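Interior Room Dividers for a Shared Studio Floor
Final report, Building Interiors II
Submitted June 5, 2022

1. What we set out to do

The old Duvis mill has one long room on the second floor. Built 1866, brick walls, tall windows on the south side only. The owner wants to rent it as studios but doesn't want to lose the daylight at the back. Our job was to compare three ways of splitting the room and recommend one. Not a full design, just the divider and how it opens.

Requirements we were given:
- light has to reach the north wall
- can be opened up completely for events
- no fixing into the original ceiling beams
- no floor track taller than the existing boards (trip hazard)

The last two fight each other. More on that in section 4.

2. Options

Option A, folding glazed doors. Four leaves, hinged together, stacking against the west wall. We used the Ilent system as the reference because the drawings were easy to get. Opens the widest. Needs a head track that carries all the weight, so needs a new steel goalpost frame standing free of the beams.

Option B, sliding panels. Three big panels, one fixed, two moving. Looks the cleanest on paper. You never get more than two thirds of the opening though, and the owner was pretty clear about events.

Option C, pairs of hinged doors with fixed sidelights. The Flerkholm range, painted softwood, clear glass above a solid bottom panel. Cheapest by a good margin. Weight goes through the hinges into the side posts so the head can be light. The sidelights don't move, but they lift out if you use removable beads. We missed that at first and nearly dropped this option in the first round.

3. Daylight

We built a card model at 1:20 and took readings at 9 points along the north wall, lamp in the same place each time. Then again with each divider in. Result is given as a percent of the reading with no divider.

Option A: 71 percent closed
Option B: 78 percent closed
Option C: 60 percent closed

B wins because the panels have thin frames. C loses a lot to the solid bottom panel. We cut a second version of C with glass nearly to the floor and it came up a fair bit, but we ran out of clear sheet and only did part of the points, so that number is left out of the table. Should have orderd more.

Caveat: card is not plaster. Our model walls were whiter than the real brick, so all the readings are probably generous. The comparison between options should still hold, they all had the same walls.

4. Floor and head details

Spent most of our time here. A bottom-rolling slider needs a channel. The boards can be cut but the owner said no to cutting, and a surface track fails the trip rule. So B has to be top hung, and then it needs the same goalpost frame as A. That kills most of the cost advantage.

Option C needs a drop bolt on the inactive leaf of each pair. A bolt socket is a small hole in one board. Owner okayed this by email.

Sound: all three are poor. Single glazing, gaps at the bottom. Drop seals help a little. If tenants play music this will be a problem whichever one gets built, and the lease should probably say something.

5. Hardware

Hinges: three per leaf, ball bearing type. We first had two per leaf and the supplier guide said no for that height.
Handles: lever, Salameh satin finish, both sides. Round knobs were ruled out for access.
Glass: toughened everywhere, including the sidelights.
Hold-opens: floor magnets were rejected (trip rule again), so wall hooks at the side posts.

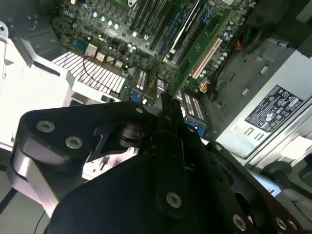
6. Cost

Used list prices, no trade discount, no labor. Set Option A at 100 to keep it simple.

Option A: 100
Option B: 88
Option C: 41

The goalpost frame is in A and B. Delivery is not in any of them, neither is paint. We asked for a quote on fitting and had nothing back by the deadline.

7. Recommendation

Option C with the lower glass and lift-out sidelights. Opens up enough for events, stays off the beams, one small hole per pair in the floor. Daylight is the weak spot and the tall-glass version needs to be measured properly before anyone orders.

8. Still to do

- full set of readings for tall-glass C
- check the side posts against the uneven brick, scribing stips may be needed
- where do the lifted-out sidelights get stored?? the store room door looks too narrow
- site visit in July to confirm the opening width, our tape and the owner's drawing don't agree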